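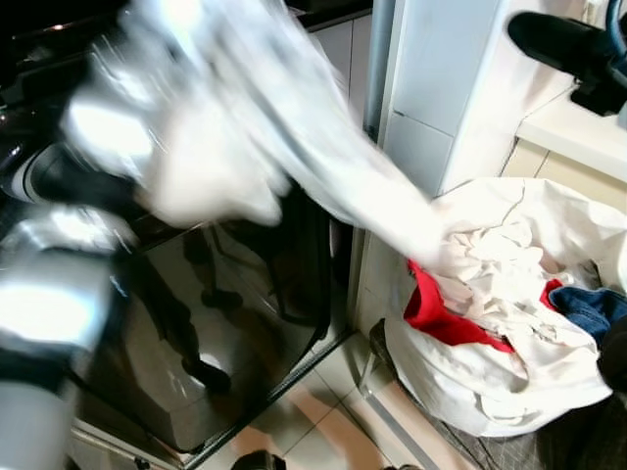 Udora Robotics Club Tip Sheet, No. 15, page 2

Laundry month at the club, and what a month it's been! The arm has been pulling clothes out of a laundry bag on the floor since early March, and we've picked up a pile of tricks along the way (a few of them work fine at home with no robot at all).

Start with the bag. Roll the top down into a fat cuff so it stays open. A floppy bag closes up over the clothes and the gripper grabs bag and shirt together, which is funny once.

Put a grippy mat under it. Tile floors are slick, and every tug drags the bag a little closer to the machine. The Wurnine team uses a rubber bath mat and swears by it.

Mix your colors while you practice! A red shirt or a pair of jeans in with the whites gives the camera something easy to find. White on white is the hard stuff, so save it for when the bright pieces are going well. Then sort properly before anything gets washed, please. We have one pink towel already.

Long pieces need a slow lift. Go straight up first, wait for the cloth to stop swinging, then move sideways. We dropped from 31 seconds a piece to 15 by cutting out the wild swings and the re-grabs that came after them.

Pinch a single layer near a hem if you can get one. Big bunches in the middle feel safe and then slide right out. Two pieces stuck together? Lower them back onto the pile, open up and try again from the other side.

Empty all pockets. Zip all zippers. Tie drawstrings in a bow.

The Pukau meet adds socks this year, and we can't wait. Sock tips go to the Vermeulen workshop table by 2 p.m. on build day, and the best ones get printed in the next sheet.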